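# Butby Dual-Arm Work Cell: Planning and Purchase Information

The Butby cell is supplied by Pelska to laboratories, training centers and light assembly shops that intend to bring a two-armed robot into regular use. Prospective buyers are asked to read this page before requesting a quotation.

## Simulation before purchase

Each quotation includes a simulated trial of the buyer's own task. The buyer submits a floor plan and a list of the items to be handled. Pelska's planning office then builds the room in software and reviews reach, clearance and gripper fit. The trial period is 20 working days from receipt of the floor plan.

Simulated views: an open container with a small gray part, the two-armed robot in a room, and a gripper with nothing between its fingers.
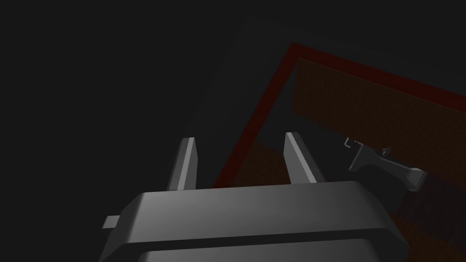
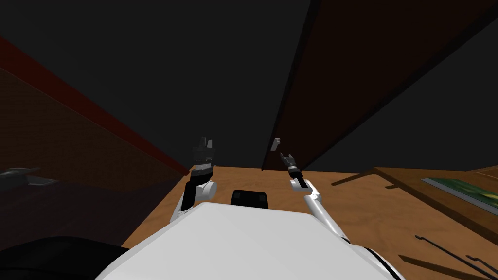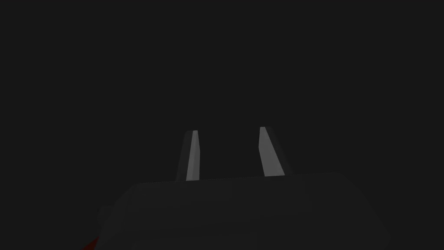 Buyers should budget separately for the following items, none of which is covered by the base price:

- Replacement finger set (Purkero, parallel type): $998 per pair
- Electrical work and floor preparation at the buyer's site
- Operator training for staff beyond the first two
- Shipping insurance

Quotations are valid for 90 days. A deposit is due when the order is signed, and delivery is scheduled within 90 days of the deposit. Orders that specify the Sezer controller are scheduled individually, and the delivery date is confirmed in writing.

Changes to the floor plan after the trial has been approved will require a second review. Doorways, fixed furniture and storage should therefore be marked on the first drawing, including any table that extends into the working area.

Price lists issued before June are withdrawn. Requests for quotation, with drawings attached, should be addressed to Raelene Kerslake, Equipment Planning, Pelska.

Page revised Saturday, July 23, 2022.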